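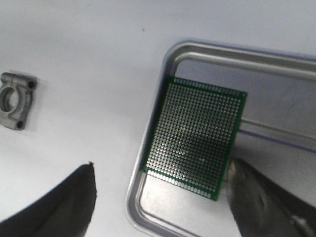
Notebook entry, January
Electronics workshop, Bench 5
Subject: Perforated board stock, handling and tray layout
Entered by: J. Nkosi

Purpose of this entry

The prototyping boards for the Drurora sensor work are to be issued from the metal tray on the bench from now on, and no longer from the carton under the window. This entry records how the tray is to be kept, what was checked today, and what remains open. Colleagues who draw boards for Malen or Natmont work should read the section on issue before taking any.

Stock received

One carton of green perforated board, 80 pieces, order line 605, delivered to the Coetzee building and carried over before lunch. The outer carton had a crushed corner. The boards inside were packed in paper sleeves and the sleeve at the crushed corner was torn. I set the boards from that sleeve aside and went through them one at a time under the bench lamp. No cracks were found at the corners. Two had a scratch across the pads on one side and have been marked for practice soldering only.

The old stock, 19 pieces, has been moved to the lower drawer. Pads on several of these are dull and take solder poorly. They are to be cleaned before use, or kept for mechanical mock-ups where no joint is needed.

Handling

Boards are to be held by the edges. On this type the outer rows of pads come close to the edge, so fingers will touch metal if care is not taken, and prints left there show up later as joints that will not wet. Wear the thin gloves if the board is meant for anything that leaves the workshop. For practice pieces, clean dry hands are sufficient.

Look at each board at a slant to the light before use. Glare over the middle of the grid can hide a scratch that shows plainly once the board is turned a little. I missed one of the two marked boards on the first pass for this reason.

Tray layout

1. The tray stands on the white bench top, clear of the front edge. Nothing else is stored in it. Cut leads and solder scraps go in the tin, as they scratch both the tray and the pads.

2. Only a small working quantity is kept out at one time. Boards may overlap in the tray, but they should be lifted and set down, never slid across each other.

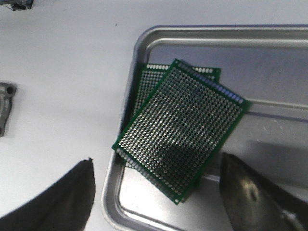

3. Wipe the bench top at the end of the session with a dry cloth. Specks on a white surface are easy to find and should be picked up and looked at, as a stray clipping under a board has already cost us one short circuit this winter.

4. Brackets and other castings are to go back to the hardware shelf when they are not in use. They are heavy enough to chip a board if knocked into the tray.

Issue

Anyone taking boards writes the project name and the quantity on the card at the end of the bench. Malen and Natmont draw from the same stock, but are charged separately, and the card is the only record the office accepts. Boards cut down to size are entered as whole boards. Offcuts longer than a finger go in the offcut box - they are useful for small adapters and for testing a new iron tip.

Cutting

Score along a row of holes on both sides, clamp at the line and snap. Dress the edge with the fine file afterward, away from the bench, with the extractor running. Glass fiber dust is not to be brushed onto the floor. I cut three pieces today from the old stock to try the new straightedge. Two broke cleanly. The third wandered by one row near the end, where I had scored too lightly on the back.

Open points

The supplier has been asked for the hole size tolerance. Header pins from the last batch were tight in the old boards, and I should like a figure before the Drurora headers are ordered.

A second tray is wanted for finished assemblies, so that they are not put down among blank boards. The request has gone in under the bench budget.

The marked boards are in the practice box with a strip of red tape on each. Please leave the tape on.

J. Nkosi, 4:40 p.m.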